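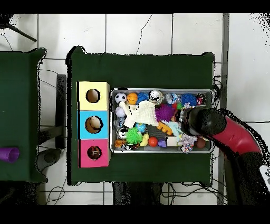 Sorting table, tray full, arm hovering over the right-hand side.

Workshop notebook, October, open day

Doors at ten and I was still hunting for the extension lead at five to, so no proper notes until the first lot had gone through. We had the Bratlow school group first (loud, lovely) and then people from Gape in dribs and drabs until lunch. Everyone wanted to know the same thing: does it know what a football is? I said it's got a fair idea, and that the spiky balls give it far more bother than the smooth ones, and then they all wanted to see the spiky ones!

The little ones thought the pink box should be for "nice things" and the yellow one for "boring things", and I have to say I like that better than our own labels. The job list for visitors was pinned up by the door but I ended up reading it out every time, so bigger print next year please.

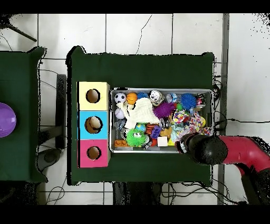
Things people asked

How strong is the grip? Why is the arm red? Could it do my recycling? One chap from the Flollier works asked about cycle time and wrote down everything I told him, so I do hope I got it right. I gave him the picking log to look at as well: 3,276 attempts up to last night, with the dropped ones left in. He seemed pleased we'd kept those. We also got a long question about soft things, cloth especially, and I waffled a bit. Must read up before Sturimmont.

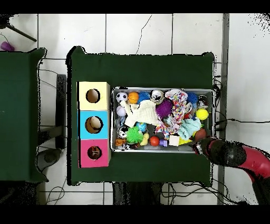
Notes from the afternoon, by Ludivine Roussel

My turn with the pen. I took the 2 o'clock slot and ran it slower than the morning, with the speed turned down and a pause before each pick so people could guess which toy was next. Much better, they were shouting out! The rope toys got the most votes, and I think I'd keep the guessing game even if we drop everything else. Slots were meant to be 20 minutes each and mine went well over (sorry to whoever was waiting in the corridor with the biscuits).

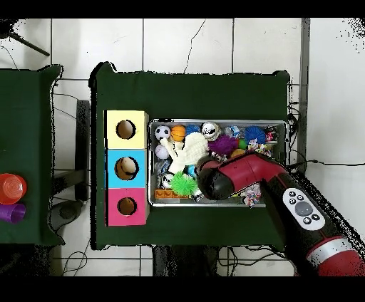

I'd also like us to sort out the cables before we do this again, I was stepping over them all afternoon and so was everyone I brought round the back. The printed leaflets are nearly gone out of 300, so somebody needs to order more, and could we fix the spelling of Sturimmont on page two while we're at it? Tray and boxes are staying set up until tomorrow. Please don't tidy the toys, I want to run the same layout once more in the morning with the speed back up.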